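July
By Pistinska

My grandmother left me the recipe for her plum bread and the key to a mailbox in Rendmont, number 447, and for most of a summer I only cared about the bread. It took me 30 tries, and the neighbors were very patient and very well fed.

Then one evening, with a loaf cooling and nothing good on the radio, I took the late bus up past Pullgate and opened the box (the key stuck, of course, as everything of hers did). Inside were letters, 64 of them, all from her sister, all about plums! Which tree was sulking, which jam had set, whether the wasps had come early.
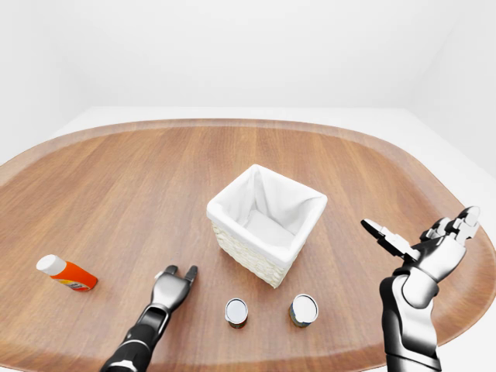 The white basket on the long oval table.

I read them over three nights, slowly, with tea, and somewhere in the second night I found the line I'd been missing through all those flat, sour loaves. "You always forget the cardamom," her sister wrote, "and then you blame the oven."

So I put in the cardamom. I cut two slices, buttered them both, and set one across from me, where she used to sit and complain about the draft. Then I ate mine, and after a decent while I ate hers too.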